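The Long Afternoon of the Soft Fingers

Anyone who has ever tried to thread a drawstring back through a pair of sweatpants will have some sympathy for a robot gripper. You pinch, you push, the thing goes limp, you pinch again a little farther back, and after ten minutes you are ready to throw out the sweatpants. I thought of drawstrings a good deal during the two weeks I spent at the Lornerwood workshop, where a small crew has been trying out grippers on the sort of household objects that won't hold still.

Lornerwood is a test shop. People who build grippers send them over, and the crew bolts them onto a pair of arms and finds out what they are good for, which takes longer than the builders like. When I arrived there were two sets on the schedule. The Allix is a stiff, narrow gripper with flat pads, made for getting into tight places. The Galanis is wider, with a little give in the fingers, and it closes slowly, the way you might close your hand on a peach. Both had already been through the rigid objects (blocks, mugs, a stapler that had clearly been dropped many times), and both had done well enough that the results were a bit dull. What everybody wanted to see was tubing.

Tubing is awful. It remembers the coil it came in. It slides when you want it to stay and sticks when you want it to slide, and when one arm tugs, the other arm feels it a moment later as a sort of wiggle. With two arms the trouble doubles, because each has to know how firmly the other is holding on, and a hand-off that looks simple from across the room can be a long negotiation up close. I watched one trial in which the arms approached, paused, backed away and approached again, and I found myself leaning toward the enclosure as if that would help.

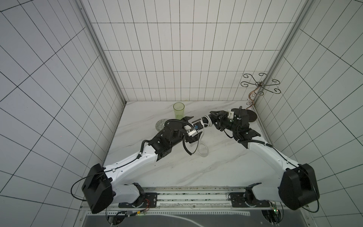
ESTDALE, August

The tile is easy to wipe down, and the crew likes the grid for another reason as well: a camera that gets bumped gives itself away as soon as the grout lines stop matching yesterday's. I was told this on my first morning and by the third day I was checking the lines myself, coffee in hand, before anyone had asked me to.

A day there starts at 8:30 with the arms going through their stretches, which is my word and not theirs. Then comes the homing routine, then a few slow open-and-close cycles, and then the trials, one after another, with a person at the desk typing a short note after each. The notes are wonderful reading. "Held, then didn't." "Fine but late." "Left finger shy again." By the end of my stay the log for the two grippers ran to 1,117 entries, and I had read a larger share of them than I would like to admit to my editor.

The Allix went first, and for a while I was sure it would walk away with the whole thing. It is quick and exact, and when it goes for the end of a tube it gets the end of the tube. The trouble shows up at the hand-off. Those flat pads need to meet the tube squarely, and if it has rolled even slightly, the grip starts to creep. The crew tried slowing the approach, then tried raising the grip force, which flattened the tube and made a new problem out of an old one. A rubber sleeve over the pads helped quite a lot - it also wore through after 300 trials and had to be cut off with a hobby knife.

The Galanis looked clumsy beside it. It took its time, it blocked the camera's view with its own wide fingers, and twice it picked up a good deal more tube than it had been asked to. But when it had hold of something it kept hold, and the other arm could pull against it without the whole arrangement sliding loose. Over the second week the crew moved the camera higher, changed the angle of the wrist by 5 degrees, and gave the receiving arm a short wait before it closed. After that the hand-offs began to look almost relaxed. I don't want to oversell it. There were still long stretches of dropped tube and muttering.

So which is better? I asked this more often than was polite, and the answer was always another question: better for what? For small hard parts in a crowded tray, the crew would take the Allix and not think twice. For anything with a bend in it they lean toward the Galanis, with the camera moved and a patient controller. There has been talk of running one of each, stiff fingers on the left to find the end and soft ones on the right to take it, and a bracket for that had been ordered but hadn't come by the time I packed up.

When I got home there was a pair of sweatpants on the dryer with the string pulled out of one side. I went in slowly, and I waited before I pinched.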